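**Ticket 2280 - Tank 15 level reading, Clernach terminal**

Status: open, again

Gauge says the crude tank holds 2000 barrels. The dip tape says 35 more. The Jindent console agrees with whichever one you asked last.

- Restarted the console. It came back with the same opinion, only slower.
- Swapped the level transmitter for the spare. No change.
- Checked the tank table. Botha loaded the one from before the December recalibration, then marked the job complete.
- Loaded the current table. Gauge and tape now match. Truris export still sends the old figure to accounting, who like it better. 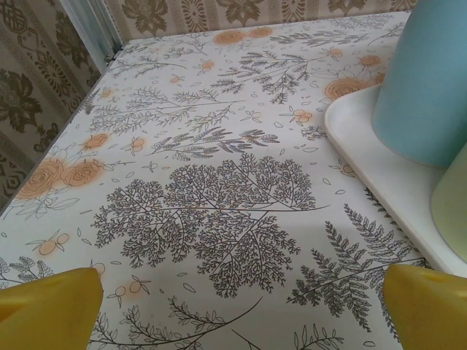
*Clernach, Fri 14 April*

Export cache cleared at shift change - first report after that still wrong. Passed to Truris support. Leave the ticket open until their fix is in.

Precious Gatchalian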